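**Murkia Archive Storage and Re-boxing Project**
Interim progress report to the funder
Saturday, January 23, 2021

## 1. Period and scope

This report covers the work done since the June report. It follows the same order as the work plan attached to the grant agreement: building conditions, re-boxing, listing, digitisation trial, spending, and risks. Matters closed in the June report are not repeated.

The grant pays for the stabilisation of the Murkia estate papers and the associated map series. It does not pay for work on the bound newspapers, which remain in the lower store and are funded from the general budget. Where staff time was shared between the two, it has been split by timesheet.

## 2. Building conditions

The upper store is now in use. The dehumidifier was moved from the north wall to the bay beside the door after the logger readings showed that air was not reaching the far end of the mobile shelving. Relative humidity has been steadier since the move, although it still rises after heavy rain and takes most of a day to come back down. The loggers were checked against a reference instrument before the move and again after it. One was reading high and has been replaced.

The leak reported in June was traced to the flashing above the stairwell. The landlord has carried out a temporary repair. No collection material was affected, as the two bays below had already been cleared. We have left these bays empty until the permanent repair is signed off, and this reduces usable shelving on the east side. Flat map storage has been moved to the west side to compensate.

Insect traps were changed every quarter as planned. Silverfish numbers fell in the upper store and were unchanged in the reading room. The skirting in the reading room has been sealed and the traps there will be read monthly until the next report.

## 3. Re-boxing

The work plan sets a target of 3000 items re-housed by the end of the grant. Progress is on schedule for loose papers and behind schedule for maps.

Loose papers were taken out of the old box files, metal fasteners were removed, and the sheets were placed in four-flap folders before boxing. Removal of fasteners was slower than allowed for in the plan. Many of the estate accounts were held with brass pins that had corroded into the paper, and these had to be lifted under magnification with a thin polyester slip on either side. Where a pin could not be lifted without loss it was left in place, isolated and noted on the folder.

The first delivery of boxes from Zakard was rejected. The board met the specification but the corners had been stitched with uncoated wire. Zakard accepted the point and supplied 500 replacement boxes with folded corners at no extra charge. The delay was three weeks. During that time staff were moved to listing, and the listing figures for the period are better than planned as a result.

Maps are behind for two reasons. The larger sheets had been rolled around wooden poles and need humidifying before they can be flattened, and our chamber takes only one sheet of that size at a time. The second reason is the loss of the east bays described above. We propose to store the largest sheets rolled, on wide archival tubes with an outer wrap, and to flatten only those that are likely to be asked for. A revised method statement is attached at Annex B for your approval.

## 4. Listing

Listing is at file level, with item-level entries for maps and for correspondence of the Sampaio family. The Sampaio letters came in with the estate papers and had not been identified separately before. They are mostly in Portuguese and deal with the shipping of cork, with some household matters. A short note on the family has been added to the catalogue introduction.

A problem was found with the old reference numbers. The typed handlist used the same run of numbers for rentals and for vouchers, so that one number can point to two different bundles. We have kept the old number in a separate field and given every file a new one. Readers who hold old citations will be able to search on either. The cross-reference table has been checked once and a second check is under way; the errors found so far were typing errors and have been corrected.

Dates in the rentals follow the accounting year and not the calendar year. These are now entered as spans. Entries made before this was settled have been amended.

## 5. Digitisation trial

The trial was limited to 200 sheets, chosen to include faded ink, tracing cloth and coloured plans. Capture was done in-house and the image checks were done by Premex under the existing contract. Premex passed all of the ink documents. Some of the tracing cloth sheets were returned for poor contrast and were captured again on a grey backing — this gave an acceptable result.

The coloured plans need further work. Green washes on the drainage plans came out too blue on the first run. A new colour profile has been made and will be tested before any more plans are captured. We do not recommend putting the existing plan images online.

File naming follows the new reference numbers. Master files are held in 2 copies on separate sites, with fixity checks run monthly. No failures have been recorded.

## 6. Spending

Spending on materials is slightly under profile owing to the late box delivery, and will return to profile in the next quarter. Staff costs are as planned. The contingency line has been used once, for the replacement logger. We ask for permission to move the unspent travel budget to materials, to cover the wide tubes set out in Annex B. The total grant would not change.

## 7. Risks

- **Roof repair.** The permanent repair depends on dry weather and on scaffold hire by the landlord. If it slips beyond the spring, the east bays cannot be used in this grant period.
- **Map backlog.** The risk is rated medium and drops to low if Annex B is approved.
- **Reading room closure.** Public access is suspended at present. Enquiries are being answered by post and email, which takes staff time from listing.
- **Reference numbers.** The catalogue should not be published until the second check of the cross-reference table is complete.

## 8. Next period

Work will start with the remaining vouchers, followed by the colour profile test and the second check of the table. The Sampaio letters will be foldered last, as they are in good condition and already stored flat. A decision on Annex B is needed before we can place the order for tubes.
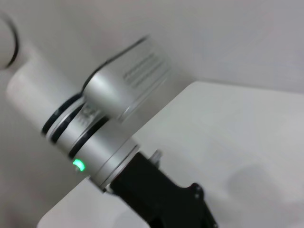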